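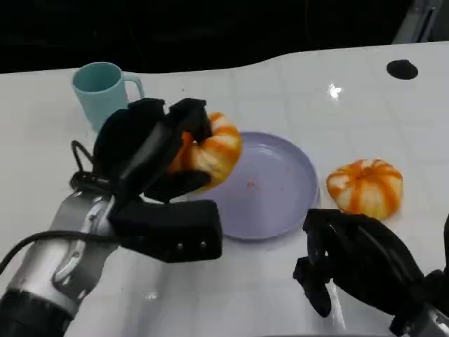

Fig. 4-1. Lavender plate, mint-green mug and two striped pumpkins on a white tabletop.

Section 4: Setting a Fall Place Setting

Ruluvside Tabletop Guide
By the Ruluvside guide desk — updated in March

This section covers the single place setting with small pumpkins. It assumes you have unpacked the dinnerware (Section 2) and washed and dried it (Section 3). If you bought the plate and mug separately, the steps are the same. Set aside 15 minutes for the first setting. The rest go faster.

4.1 What you need

1 plate, round, with a raised rim
1 mug
2 small decorative pumpkins per setting
1 soft cloth
Felt dots (optional, Bestex or similar)

The pumpkin set is item 249 in the parts list. The plate and mug are item 109 and come in several colors. Mixing colors is fine. Orange and cream stripes show up well against lavender, gray and dark green. They get lost on a tan or mustard plate.

4.2 Preparing the table

1. Clear the table down to the bare top.

2. Wipe the top with a damp cloth, then a dry one. A glossy top shows streaks under overhead light, so go over it again from the seat side and look across the surface at a low angle.

3. Check the underside of each plate and mug for grit. One grain of sand will scratch a gloss finish. Rinse and dry again if needed.

4. Put felt dots under any piece with a rough foot. Three per plate is enough.

CAUTION: Do not use scouring powder or a kitchen scrub pad on a gloss tabletop. The dull spots it leaves do not polish out.

4.3 Placing the plate and mug

1. Set the plate down in front of the chair, with the near rim two fingers in from the table edge. On a small table, center the plate on the top and forget about the edge.

2. Set the mug beyond the plate and to the left, as shown in Fig. 4-1. Leave enough room between them for a hand.

3. Turn the mug so the handle can be reached from the seat. Left-handed and right-handed guests will want it differently, and they can turn it themselves.

4. Sit down in the chair and look at the setting before you go on. Most crooked placements are easy to see from here and hard to see standing up.

NOTE: The mug may also go on the right. Pick one side and keep it the same for every seat at the table.

4.4 Placing the pumpkins

1. Brush off any dust with a dry cloth. Work along the ribs, from top to bottom.

2. Pick up each pumpkin by the body, with your fingers over the top and around the sides. Do not lift a pumpkin by its stem if it has one.

3. Place the first pumpkin on the plate. The middle of the plate is the usual spot. Lower it past the rim and let go only when it sits flat.

4. Place the second pumpkin on the table to the right of the plate. Keep it clear of the rim so the plate can be lifted out without knocking it.

5. Turn both pumpkins until the stripes look even from the seat.

If a pumpkin rocks, try another side first. If it still rocks, stick one felt dot under the low side. Do not use putty on the plate — it leaves a greasy ring.

CAUTION: Decorative pumpkins are not food. Keep them away from toddlers and pets. If you use real miniature pumpkins, put a paper liner between the pumpkin and the plate, and wash the plate before serving on it.

4.5 Before the meal

1. Move the pumpkin on the plate over to join the other one on the right, or collect them all in the center of the table.

2. Wipe the plate with a clean dry cloth.

3. Fill the mugs last. Carry the pot to the table and pour there.

4.6 Storing the set

Wrap each pumpkin in tissue and store them in one layer. The Uzor divided box (item 506) holds a full set for six seats. Do not stack plates on top of the box. Keep it out of the attic if your attic gets hot in summer, because the paint can turn tacky and pull off on the tissue.

For larger tables, continue to Section 5. For replacement pieces, see the Fondus parts list, page 3.

Search this guide
Enter item number or keyword
Go

Comments (4)

pattern_drawer
Where do I put the napkin? It isn't in the steps anywhere.

kmh506
Ours goes under the mug side, folded in thirds. With the pumpkin on the plate there's no room for it there.

Two Forks
The felt dot trick worked on the one that kept rolling. I had to cut the dot in half, a whole one tipped it the other way.

oldgravyboat
Is 249 sold as a pair or as a box? The parts list says "set" and doesn't give a number. I need 12 of them and would rather not end up with 24.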